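Teaching at One Remove

Key pressing looks like a trivial task for a robot arm until a person has to demonstrate it. At Skisen, operators record each demonstration by remote control, steering a simulated arm with a hand-held controller while the software logs joint angles, gripper opening and the commanded position of the fingertips.

The current set holds 230 demonstrations. Of these, 73 were rejected at review, mostly for hesitation above the target. A pause of a second or two means nothing to a human viewer, but a policy trained on it learns to hover, and some never come down at all.

Hand guiding was tried first, on a real arm at Tellbridge. Moving the links directly gives the operator a feel for contact that no controller provides. It also puts a pair of hands in the camera view, and the arm's weight makes small corrections coarse. Short vertical moves suffered most.

In simulation the camera view stays clear and the light can be altered between runs, so that shadows fall differently across the same table. The operator's difficulty is depth. With the two fingers held close together over the green keys, a small error in height is hard to judge on a flat screen.

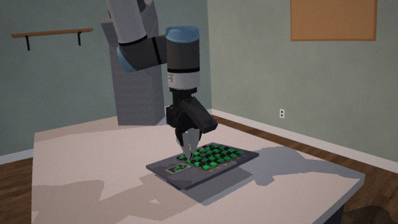
Yamuna Pillai would sooner keep the hesitations and label them, on the grounds that an operator who slows down is marking the part of the task that needs care, and that throwing those runs away leaves only the easy ones. Skisen has set aside 28 of the rejected recordings to test the idea. Training on them begins in June.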